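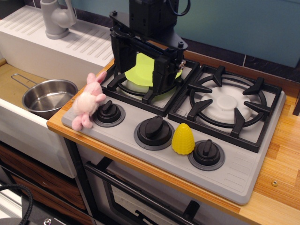
I gave up my gas stove in January, and I'm still a little surprised by how much I had to say about it at parties. I'd cooked on gas for most of my adult life, first in a tiny place in Vallejo and then here in Aston, and I was sure I'd miss the flame. Ask a kid to draw a stove and you get the same thing every toy company makes: two burners side by side, black grates on top, prongs pointing in at the middle. That picture gets into your head early! Mine had been in there so long that the flat glass top the installers carried in looked to me like somebody had forgotten to finish it.

What got me moving was a talk at the Hollalby library, one of those evening things on home energy with folding chairs and weak coffee. I went for the coffee, mostly. But the speaker passed around a little air monitor and said we could borrow one for 6 days, so I did, and I watched the number climb every time I made pasta. I started opening windows. In January. My heating bill did not enjoy the experiment.

So I called Pirnent, the outfit that did my neighbor's heat pump, and they came out on a Saturday to look at my electrical panel (old, crowded, labeled in pencil by someone with terrible handwriting). The new circuit took longer than the stove did. I also had to replace two pans, and I found a heavy skillet at the thrift store for 6 dollars that works better than the one I'd paid 65 for.

The cooking part took me a couple of weeks. I burned rice twice, and I scorched a pot of oatmeal so badly I had to soak it overnight. Now I can melt chocolate without a double boiler, which makes me feel like a professional - and the kitchen stays cool enough in the evening that I've started making jam again. The gas company still sends me a bill for the water heater, roughly 40 dollars a month. That one's next, once I've saved up and finished complaining about the panel.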